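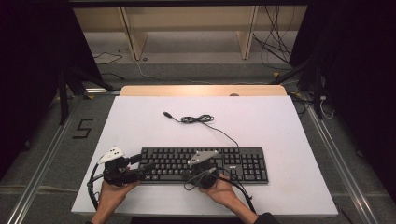
手持夹爪录的轨迹,回放时右臂突然往下扎,键盘先走一步

Szabolcs Fekete
发表于 2020年7月
分类:双臂回放 / 故障与安全

先说结果:一块 acer 键盘的空格键飞了,右臂的指尖歪了,我的人没事。当时我站在围栏外面喝咖啡,这大概是我这个季度做得最符合安全规范的一件事。

任务本身很无聊。键盘放在白板上,两手各拿一只手持夹爪,左手按住键盘左端,右手去理那根 USB 线,理好以后右手回到键盘下沿,两边一起把键盘往前推一点。轨迹录下来,经 Turnlow 转换成双臂的关节指令,再放到真机上跑。之前录的几段都没出过问题,所以我自然就不再逐段检查了。你们可以开始骂了。

出事的是第 11 段。前面都很正常,到第 2542 帧,右夹爪的末端位置在一帧之内向下跳了 68 毫米,再过 8 帧又跳回来。录的时候我的手肯定没这么动过,我没有这种爆发力。转换软件倒是很敬业,把这个尖峰原样平滑成了一个漂亮的下冲动作,机械臂也很敬业,照着执行了。力矩保护最后是触发了,但那是在空格键离开之后。

已经查过的:
左夹爪的轨迹全程干净。
右夹爪标记板的螺丝是紧的,板子没有松动,用手晃不动。
时间戳连续,没有丢帧。
同一段重新转换了两次,尖峰都在同一个位置,所以和转换时的随机性无关。
把第 11 段删掉,其余各段低速回放都正常。

想请教两件事。第一,这个跳变到底从哪儿来的?第二,你们回放前都做什么检查?我现在的检查流程是“打开文件,看文件大小不是零”,组里的 Adesuwa Igwe 认为还有改进空间。

另外,急停我是按了的,按的时候一切已经结束了。这一点我在事故记录里写得比较委婉。

Lucienne Chauvin

我们以前也遇到过跳变,换了一根数据线就好了。建议你先换线,再重启采集主机,再重启转换软件。如果还不行,把标记板擦一擦,有指纹会影响识别。

还有就是灯光,我们那边傍晚容易出问题。你可以把窗帘拉上试试。

换键盘也可以考虑,键盘不贵。

 Szabolcs Fekete 回复:线换了,主机重启了,板也擦了,再录一段还是偶尔跳。窗帘本来就是拉着的,黑的。键盘肯定要换,这个建议我完全接受。

 Lucienne Chauvin 回复:那我就不清楚了,我们那次换线确实好了。

Jyoti Nigam

换线治不了这个。你说时间戳连续、跳过去又原样跳回来,而且只有位姿变、板子没松,这个样子很像标记板的位姿解翻了面。

简单说:相机从一块近似平面的点阵反推姿态时,数学上常常有两个解,一个是真的,一个像是把板子朝另一边倾斜了。点看得清、视角又斜的时候,两个解的重投影误差差得很远,软件不会选错。如果相机离得远,或者正好接近正对着板面,又或者有几个点被挡住了,两个解就差不多一样好,软件在中间来回挑,挑错了也很自信。

你们的标记板是带折角的,按理说就是为了避免这种情况:看到两个面,歧义就没有了。问题是右手往键盘下沿伸的时候,手腕一转,很可能只剩一个面对着相机,其余的被手背、袖子或者夹爪上的线挡住。这时候再好的折角也等于一块平板。

至于为什么板子上翻一点点,指尖就跳那么多:标记板和指尖之间有一段固定偏移,软件是拿板子的姿态乘上这段偏移去算指尖的。姿态错一个角度,偏移越长,指尖甩得越远。板子自己的位置可能几乎没动。你把“标记板原点”和“指尖”两条曲线画在一起,如果前者平、后者有尖峰,基本可以定案。

怎么确认:
1. 从转换之前的原始数据里取出右标记板的位姿,单独画旋转角。翻面的话会看到一个方波,平台两侧都很陡。
2. 看那几帧每块板检测到的点数。如果恰好在跳变开始时掉下去,那就是遮挡引起的。
3. 如果你们的解算程序能输出次优解,把它打出来。真的是翻面,次优解会和前后帧接得严丝合缝,让人很生气。

怎么处理,分录制和回放两头。

录制时,夹爪上的线往手臂外侧走,用扎带固定在小臂上,别让它在标记板前面荡来荡去。袖口卷起来。解算时用上一帧的姿态做初值,两个解误差接近就选离上一帧近的那个,连续几帧都拿不准就标成无效。不要插值糊过去,糊过去的数据看着最正常,也最容易在几个月后坑到别人。

回放时,下面这些建议当成硬门槛,没过就不许使能:
逐帧检查末端线速度和角速度,超过人手合理范围的整段退回。注意一定要在平滑之前查,平滑之后尖峰变成了小山坡,限速器看着它会觉得风景不错。
在控制器里设一个虚拟平面,高度按白板表面留出余量,指尖不许低于它。这一条要放在控制器里,放在转换软件里不算安全措施。
新轨迹第一遍空跑,台面上什么都不放,降速。第二遍再放键盘。
力矩阈值按接触任务重新设。键帽都打飞了才触发,说明你现在的阈值是给搬箱子准备的。

最后一条和故障无关:你站在围栏外面是对的,急停按晚了也正常。从看见异常到手拍下去,人就是需要时间,所以急停不能当成第一道防线。如果当时有人伸手去扶那根 USB 线,这个帖子就没这么好笑了。

Timothée Pichon

楼上说的应该对。补充一个小的:我们在 Faltdale 那套台子上也是右手出问题,左手从来不出。查了半天,右手要跨到键盘中间干活,左手基本就搁在那儿不动。不动的那只当然干净,所以别拿左夹爪没事来证明标定没问题,它那边根本没有考试。

另外标定也顺手重做一遍吧,指尖都歪了。

Szabolcs Fekete

回来交作业。

按 Jyoti 的办法画了图,标记板原点的曲线平得像没事人一样,指尖那条一个尖峰,旋转角是标准的方波。点数在第 2542 帧掉下去,8 帧之后恢复。次优解也打出来了,和前后接得严丝合缝,确实让人很生气。

遮挡从哪儿来的还不敢说死。我照着原来的动作慢慢做了几遍,卷起袖子之后掉点明显少了,线固定好以后又少了一些,两个因素我没有分开测。Adesuwa 说应该分开测,我说好的,然后把袖子一直卷着。

现在的状态:速度检查挪到平滑之前,虚拟平面写进了控制器,空跑变成强制步骤,不空跑软件不给使能。用出事的那一段试了一下,速度检查直接退回。旧数据也全部过了一遍,又揪出两段有同样的方波,只是幅度小,之前混过去了。这两段已经标成无效。

力矩阈值还在调。调得太低,推键盘的时候一碰就停;调得太高,大家已经知道会怎样。手里有类似台面任务经验的,欢迎给个思路,我先从低的一头往上试。

指尖换了新的,标定重做完了,Timothée 提醒得及时,旧的标定参数我差一点就接着用了。

空格键在架子后面的那堆线里找到了,装回去能按,就是声音和以前不太一样。

状态:部分解决(力矩阈值待定)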